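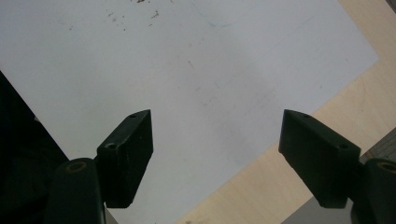
Wednesday, October 9, 2019

Crumb sweeping, second session. Bench by the window, me on the gripper, Leonilde on the laptop, Rui in and out.

Really good day. We finished with 215 demonstrations kept, which is more than the whole of last week, and for once I don't want to throw half of them away when I look at them in the morning. Writing it down while I still remember what we changed.

The task, for Cauã, who missed the start of it: paper on the board, bits scattered on the paper, close the fingers enough to make a sort of blunt edge, push the bits along until they're off the sheet. Demo ends when the fingers lift. Anything left behind gets swept in the next demo from wherever it has ended up. We do not tidy up between demos. Leonilde was firm on this and she was right, because the half-finished states are the ones we had hardly any of in the July set, and that's where the Amaral policy used to go to pieces. It would make one lovely stroke, miss three crumbs, and then hover.

Paper. Large sheets, white, not taped. I know we said taped. Tried it taped for the first batch and the sheet behaves so well that you never learn anything about it creeping. Without tape it shifts when you press, and you start to compensate without thinking about it, easing off and coming in flatter. I want that in the data! Valter thinks it will just teach the model to be timid. We agreed to train with and without the taped ones and see.

Angle of the sheet: turned it a bit after every few demos, mostly on the diagonal. In the July recordings the paper was square to the bench every single time (my fault, I like things square) and the model had clearly picked up "away from me" as the direction to sweep, regardless of where the nearest edge was. So from now on: turn the sheet, and sweep to the nearest edge, whichever that is. If two edges look equally near, just choose one and go. Don't dither, dithering gets recorded.

Bits: toast crumbs, dried coffee grounds, and some brown sawdust Carolina brought up from the Belel bench. The coffee is best. It has enough contrast to find later in the video and it doesn't roll. Toast is greasy, leaves marks, and big pieces jump. Sawdust sticks to the fingers by static and then drops off in the middle of the next approach, so you get specks turning up behind you. Kept those demos in, labelled "dropback" in the notes column.

Marks on the paper. Long talk with Rui about this over lunch. He wanted a clean sheet for every batch, and I wanted to let the sheets get tatty. A stain can't be swept and a person knows that after one try, or before it. The model doesn't. If all our sheets are spotless then every dark thing on paper is a crumb as far as it's concerned, and it will scrub at a pencil line until someone presses stop. So we're keeping used sheets in the pile, smudges and all, and when I demonstrate I ignore the marks completely. I did catch myself going back to poke at one, twice. Those two are out.

Rui's worry is fair though: if the marks are very faint they may vanish altogether once the frames are shrunk for training, and then we've gained nothing. He's going to pull some stills at training size and check. If they vanish we'll add bolder ones with a felt pen.

Holding the thing. Huge improvement from a silly change, which is sitting down. Standing, I come in steep and my wrist gives out by mid-morning. Sitting on the low stool my forearm is nearly level, the fingers come in shallow, and the view past the tips stays open so you can see the crumbs for the whole stroke. Carolina had a go the same way and had it in 3 tries. Her strokes are shorter than mine and much quicker. Lovely to watch. I'd like a lot more of her.

Opening width. Start wide, narrow as you come down. I'd been starting almost closed to save time, and the trouble is that the model then never sees the closing as part of the job. Start wide from now on please, everyone, even though it feels like wasted motion.

Rejected 69 altogether. Mostly tracking lost, and nearly all of those from one spell after lunch when the sun came round and the board went very bright. Blind down, problem gone. A few where I bumped the bench, and a run where Leonilde and I were talking and I just stopped moving in the middle of a stroke, which is no use to anybody. The rule about not chatting while recording is a good rule and I broke it.

Files are on the Vokell drive under crumbs, sorted by operator and then batch. Taped batch is in its own folder so it can be left out easily. Leonilde has written the batch notes up properly, mine are on the back of a delivery slip and I'll type them in tomorrow.

Quick look at the alignment plots before going home: contact times look sensible, the gripper width trace is nice and smooth, and there's a real spread in sweep direction at last, all the way round the clock. In July it was one fat spike. I made Valter come and look at it. He said "hm, good", and from him I'll take it.

To do
- Rui: stills at training size, check whether faint marks survive
- Carolina: another batch, her own pace, please don't let me coach her
- Me: type up notes, order more big paper
- Cauã: sort out the hold-out set before anyone trains on anything. Whole sheets held out, not random demos, otherwise the same stains turn up on both sides
- Valter: first training run, with and without taped
- Ask Prillstead if we can have the bench again for the rest of the week

Question for the group, no rush: should we record a few where there is nothing to sweep at all, only marks? The right answer would be to look, do nothing and lift off. I think yes. Leonilde thinks it'll learn that doing nothing is a fine way to finish any demo. Maybe a handful, in a separate folder, and try it late on once the main thing works.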